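Two-arm cell trial: gallery and buying notes

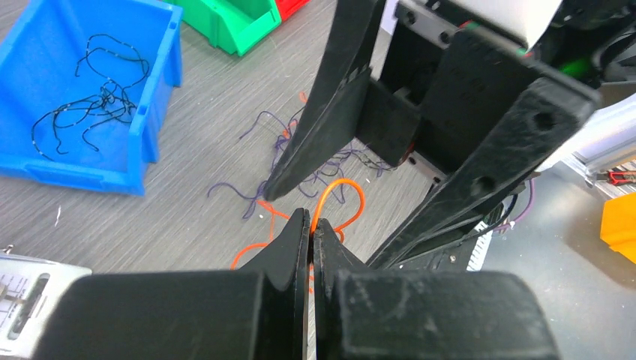

Orange cable in the gripper, second arm over the purple thread. Trial bench, Skangate.

Mon 10 November

Only one picture has made it into the gallery so far. More will go in as they are cleared, and the captions will stay short. The longer notes are for anyone at Citville or Yaman who has been asked to sign for part of this and would like to know what the money is meant to do.

What we are being asked to buy
The Seltico proposal is for a two-arm bench cell to sort and route loose cable ahead of assembly. The brochure shows one clean lead lying dead straight on a white table. Our work is tangles and bins. I asked for the trial to be run on the sort of stuff that turns up on a Tuesday afternoon, and I would judge any supplier on that before I looked at the cycle times.

On holding things
A gripper can pinch a cable, and I never doubted it. What I want to see costed is the next part: finding the end, following it back through the pile, and letting go in the right place without dragging the neighbours along. Cable has a mind of its own. It loops up, it springs away, it hides under the tool. The quotation has one line for "flexible item handling" and no figure beside it for failed picks. I have asked for that figure twice.

On the second arm
The second arm is the dearest option on the list, and the sales argument is that one holds while the other tidies. Fair enough, people use two hands as well. But two arms over one small bench have to keep out of each other's way, and every minute one spends waiting is a minute we have paid for. Before we agree to it I would like the same job timed with a single arm and a simple clamp. If the clamp does most of the work, we should buy the clamp.

On fingers and spares
Fingers are wear parts, whatever the leaflet says. They rub against each other, against the work and now and then against the table. The quotation includes one set per arm. I want 3 spare sets in the opening order, priced now, while Seltico is still keen to please us. The same goes for the wiring along the arms, which moves whenever they do. Ask who replaces it, how long that takes and whether the visit is chargeable.

On bins
We already own plastic bins in more colours than we need, and they cost next to nothing. The proposal wants us to swap them for the supplier's own trays, because theirs are "vision ready". I am not persuaded. If a system can't cope with a plain storage bin then it will struggle with everything else in the building. Trays are struck out of my version of the budget until somebody shows me a test with and without them.

The sums, such as they are
Bench, guarding and wiring: 3,000.
Fitting and first set-up: 2,000.
Training: 100 a head, which seems suspiciously cheap and probably means a video.
Arms, grippers and software: on a separate sheet, still being argued over. The yearly software charge starts in the second year and doesn't appear in the headline price. Please add it yourselves before comparing this with anything else.

There is nothing in there for our own time. Darren Parsons has kept a log of the hours spent setting up, resetting and laying out cable for the next run, and I would like those hours in the budget as a proper cost. If a person has to stand by the bench all day, we haven't saved a person.

Questions still with the supplier
How many picks in 100 need a hand to put them right?
What happens when thread or thin wire gets mixed in with the cable?
Can we move the cell from Skangate to Yaman ourselves, or does that void the warranty?
Who owns the recordings made during the trial?
What is the notice period on the software?

Where that leaves us
My advice to both sites is to hold the order. A rental until April would tell us far more than another demonstration, and Seltico has hinted that part of the rent could come off the price if we go on to buy. I would want that hint in writing. Citville has the tidier cable and should go second; a machine that manages our bench will have an easy time over there.

I have been told I am being negative. I did vote for the palletiser, and I would vote for it again, but it was lifting square boxes.

Comments on the figures should go to Darren by the end of the week, with the line you are querying and the number you think it should be.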